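Alleck Bin-Picking Bench - shop floor package

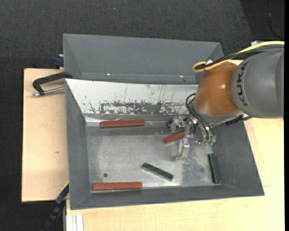 Blocks in the metal bin, KUKA arm reaching in from the right.

Hi, I'm Rosimeire Amaral, and I look after the Alleck bench here at Adudora. I get one question more than any other: can it do my chores yet? Well, some of them! It picks things out of a bin and puts them somewhere else, and for plenty of small shops that's the dull job they'd love to hand over.

Mixed blocks lying at odd angles are what I use for demos. A part in the middle of the floor is easy going. One lying tight against a wall is harder (the fingers need somewhere to go), and I'd plan on a person coming by now and then to nudge the stubborn ones. Shiny bin floors can confuse the vision software too, so send me your own bin if you can - the scratched-up one you really use, please, and leave the nice new one on the shelf.

Could it sort socks or empty a dishwasher? No. Soft stuff folds over on itself, glasses want a gentler touch, and I wouldn't let this thing near my kitchen. Ask me again in a few years and I may be more cheerful about it.

What's in the package
Stinine picking software, one seat
Bench plan and clamp list
3 setup visits
4 hours of operator training, more if your crew wants it
Arm and gripper quoted separately

Short rental
575 per week, plus 89 for delivery inside Olvera. We're booked through August, but I keep a waiting list and people do drop out.

Want to try your own parts? Bring a box of them over any morning after 9:00 and we'll run them together. Please wipe the oil off first!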